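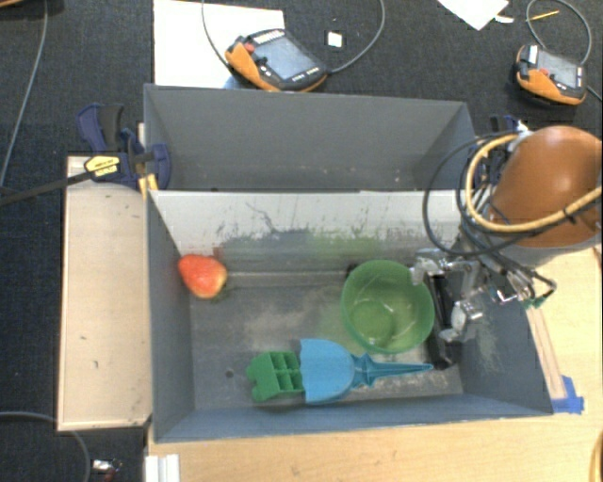

Gray bins on the bench, orange arm at right.

# Prulelen Ash Log – data card

2 min read | Print | E-mail

## Summary

Prulelen is a table of cigar burn records kept by a tasting group in Jaltley. Each row covers one cigar, smoked by one person in one sitting. The set holds 570 rows and 32 columns. Current release: 2025-09-07.

## Files

- `burns.csv` – one row per cigar
- `wrappers.csv` – wrapper leaf codes and country of origin
- `storage.csv` – humidor readings, joined on `box_id`

## Main columns

- `ring_gauge`: in 64ths of an inch, as printed by the seller
- `rest_days`: days in the humidor before smoking
- `rh_pct`: relative humidity at the time the cigar was taken out
- `relights`: whole number
- `ash_color`: white, light gray, dark gray, mixed
- `ash_hold_mm`: length of the ash when it first fell

## Collection

Cigars were cut straight and lit with a butane torch. Ash length was read with a plastic ruler to the nearest 2 mm. A cigar put out within the first 20 mm was dropped from the table. Aarne Aaltonen wrote the scoring sheet and Heriberto Hinojosa entered the rows by hand.

## Known problems

- The hygrometer in the Fahy cabinet read high until November. Those rows carry `rh_flag = 1` and have not been corrected.
- `ash_color` was judged by eye under different lamps. Do not use it to compare smokers.
- Box dates for the Drostumden blend are missing.
- Short filler cigars are few, so filler type should not be tested against ash hold with this table alone.

## Changes

Merged duplicate wrapper codes. Renamed `humid` to `rh_pct`. Empty cells are now blank – older files used `NA`.

Print | E-mail | 2 comments | 20 shares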